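Can a robot clear my table yet?
dasthorpe_mom
February 14, 2025

I have a bad wrist and seven people at dinner most nights, so I keep looking at those home robot videos. Can any of them really stack plates and bowls, or is it all for show?

Declan Hollis
Sort of. I follow this stuff pretty closely and picking up one plate is doable now - it's the next one that gets them. Plates sitting on plates are hard, you have to get hold of the top rim and leave the bottom one alone.
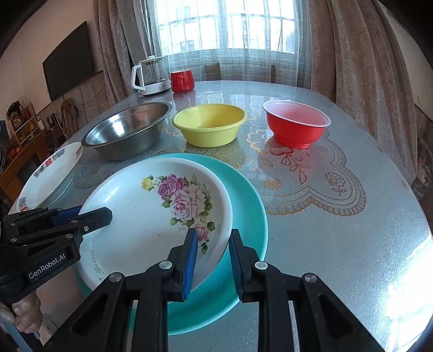
Mixed materials make it worse. Ceramic is heavy and slick, plastic slides around when you bump it, and a shiny steel bowl can confuse the cameras. My guess is a few more years before I'd let one near my grandmother's china.

addo89
no. get a dishwasher

Pru in Guvunine
My cousin put down a $594 deposit on one and it's supposed to come in April. I'll post if it ever shows up! Meantime a rolling cart saved my wrists, I just push the whole mess to the sink.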